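The Last Saturday at Hakunis Street

Yoshinori Aoki loved a clean-out day the way other people love the beach.

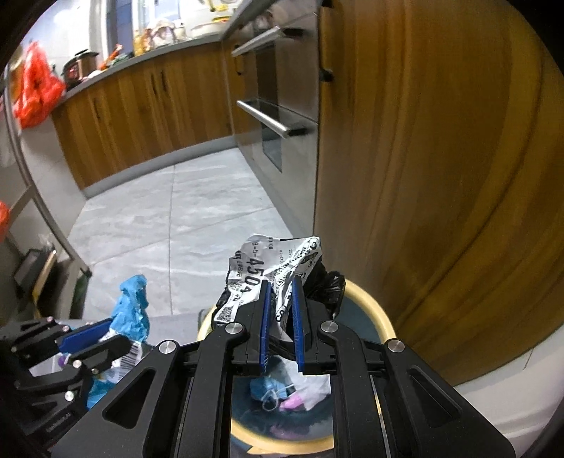
He'd been up since six that Saturday, and by the time his daughter came down in her socks he had already done the drawer under the toaster, the shelf with the vases, and the awful corner where the wrappers went to live.

"Coffee's on," he said. "And look at this kitchen! You can see the cabinets again."

Emi looked. She had to admit that the brown doors were handsome with the morning on them, all those stripes of grain running along together. She had grown up kicking those doors with her heels and had never once noticed the stripes.

"What goes and what stays?" she asked.

"Wrappers go. Labels go. Masks go, the old ones, there's one in every coat I own." He was beaming. "Everything from Drallent stays until I've read it."

Drallent was where he had worked for most of her childhood, packing lamps for shipping, and he had carried paper home from it in every pocket. There were 93 packing slips in a cookie tin. She knew because he had written the number on the lid, very proud, and underlined it.

They sat on the floor and went through them. He read the good ones out loud. A lamp to a lighthouse museum! Two lamps to a Mrs. Matsuda, who sent both back and then ordered three more. One enormous crate to a hotel called the Tusimano, which had wanted its lobby to look like the inside of a peach, and wrote afterward to say that it did.

"You remember all of these?"

"I remember the peach." He held the slip up to the window, the paper gone soft as cloth. "I wrapped every shade in that crate myself. I sang to them."

"You did not."

"I did, and I was in wonderful voice."

By noon the tin was down to a thin stack and the bag in the bin was getting full, its black plastic puffing up at the sides. Emi pushed it down with both hands and it sighed and rose right back up, and that set her father laughing so hard he had to hold on to the counter.

The new place was 1,079 miles away and had one closet. He talked about that closet as if it were a ballroom - where the coats would hang, where the tin would sit, how the door slid instead of swung.

"Are you going to miss this one?" she asked. "The kitchen, I mean."

He thought it over, rubbing a cabinet handle with his thumb.

"Ask me after lunch," he said, and went to see what was left in the refrigerator.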